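4.2 What the party members told us

I went into this part expecting the court cases to matter most, and I was wrong. We sent our short questionnaire to 1000 paid-up members in the Ilholm district, and 500 of them sent it back, which pleased me no end. Only 15 said they had followed the legal challenge to the candidate list at all closely. The rest wanted to talk about the selection meeting itself — who was let in, how long the queue was, and why the doors in Lillura opened so late!

I should say that the two branches run things very differently. Ilholm votes by paper slip and counts on the night. Lillura still goes by show of hands, and several members there told us (at some length) that they'd rather keep it that way.
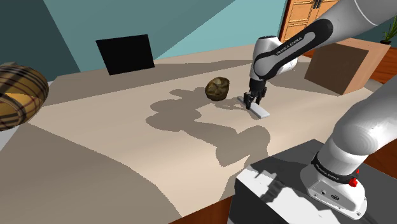 Figure 2. Robotic arm with its gripper at a pale block on a tabletop, a small woven basket to the left.

Going back to the answers, I found the gap between the branches wider than I'd guessed. People who had voted on paper were happier with the result even when their own candidate lost. People who had raised a hand mostly wanted to know who had been watching. I come back to that in Section 5, together with the appeals lodged in September.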